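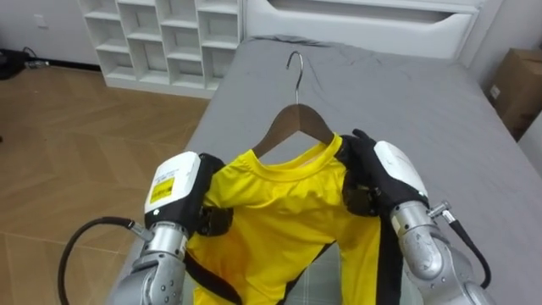

Most stretched T-shirt collars get that way on the way to the closet. The hanger gets jammed down through the neck, the ribbing is pulled wider than it was sewn to go, and after a season of this the collar ripples and won't lie flat. It's an easy habit to change, and the change is to stop hanging shirts in midair and do it on a flat surface. A bed is the best one in most homes. With a yellow crew neck like this one laid flat on the sheet and the wooden hanger set with its shoulders inside the collar, you can see where the fabric is bunched, take hold of the shirt near the neck and ease it into place. The hook can lie flat on the bedsheet until you're finished.

The steps below are for pullover shirts: T-shirts, jerseys, long-sleeved knits and thin sweatshirts. Button shirts are covered at the end.

What you need

A made bed, or at least one with the blanket pulled back and the sheet smooth. Hangers that fit the shirts. A lint roller if you have pets.

Picking the hanger

Width matters more than anything else. Lay the hanger on top of the shirt before you put it in. The ends should stop a little short of the shoulder seams. If they go past the seams and into the sleeves, you will get the small bumps that show up on the upper arm when you wear the shirt. If they stop way short, the shoulders droop and the neck carries the weight.

Curved wooden hangers are good for heavier knits. Thin plastic or velvet ones take less room on the rod and are fine for light T-shirts, though velvet grips the fabric and makes it harder to slide the hanger in without dragging the collar along. Wire hangers from the cleaners will do for a few days and then they should go back.

I use wooden ones from Waston for anything with some weight to it and a pack of slim Kinoshita hangers for the rest. The Waston ones came with a rough spot near the hook on 2 out of the set, which I took off with a bit of fine sandpaper. Run a finger along any new wooden hanger before you use it. A splinter will pull a thread in a knit the first time you put it in.

Getting the shirt on

1. Lay the shirt on its back, front side up, with the neck toward the head of the bed. Smooth it from the middle out to the sides with your palms. Don't tug at the hem.

2. Straighten the sleeves so they aren't folded underneath the body.

3. Lift the front hem and open the shirt like a pillowcase.

4. Hold the hanger by one end and slide it up inside, hook first, until the hook comes out through the neck. This is the step that saves the collar. Nothing is being forced through the opening except the hook.

5. Let the hanger lie flat. Move it so the hook is centered in the neck. On a shirt with a label sewn in the back, line the hook up with the label.

6. Take the fabric of each shoulder between your fingers, close to the collar, and ease it outward along the hanger. Do one side and then the other, a little at a time. Pinch the body fabric and leave the ribbed band alone.

7. Check that both shoulder seams sit the same distance from the hanger ends.

8. Lift by the hook with one hand and support the body of the shirt with your other arm. Give it one light shake and hang it up.

If the neck opening is big enough, you can put the hanger in from the top, one end at a time, tilting it so it goes in at a steep angle. It's quicker. I only do it with scoop necks and V-necks.

Shirts with panels

Sports shirts often have side panels in a different color, and sometimes in a different fabric. The panels may be stretchier than the front, so the shirt can hang crooked even when the shoulders are even. Before you lift the shirt, look down both sides and see whether the panels run the same way. If one side has twisted toward the front, hold the hem at the bottom of that panel and turn it back.

Dark panels on a bright shirt also collect lint where you'll notice it. Roll them while the shirt is still flat on the bed. It's much easier than chasing a swinging shirt around with a roller.

Damp shirts

A damp knit is heavier than a dry one and will stretch from the shoulders down. If you hang shirts to dry, spin them well first and put a towel over the bed before you lay them out. Use the widest hanger that still stops short of the seams. For anything with a lot of wool or a loose knit, skip the hanger and dry it flat.

Shirts that come out of the dryer warm can go straight onto hangers. Most of the shallow wrinkles across the chest will drop out in an hour or so. For the ones that don't, I use a Ukinis hand steamer on the low setting, held just off the fabric, with the shirt already on the rod. Printed numbers and logos shouldn't be steamed from the front. Go from the inside.

Button shirts

These don't need the bed, but it helps with slippery fabrics. Lay the shirt open, set the hanger across the shoulders, bring the fronts over and fasten the top button and the third one down. That's enough to keep the collar standing and stop the shirt from sliding off one side.

Doing a whole load

Sort first. Put the hanging shirts in one pile at the foot of the bed and the hangers in another, hooks all facing the same way. Then work through them without stopping to walk to the closet. I lay the finished shirts on top of each other, 6 at the most, and carry them over together by the hooks. More than that and the bottom ones get creased again.

Leave some air between them once they're on the rod. Mine is a Sovum closet rod, and when I packed it tight the shirts in the middle came out looking like they had been slept in. If you have to push hangers apart to fit one more, move a few shirts to a drawer. Plain T-shirts keep perfectly well folded.

A collar that is already stretched can sometimes be pulled back a little. Dip just the ribbing in hot water, squeeze it out in a towel, push the band together with your fingers until it's the shape you want, and let it dry flat. This is for cotton, and only if the care label allows hot water. It won't do much for a polyester jersey.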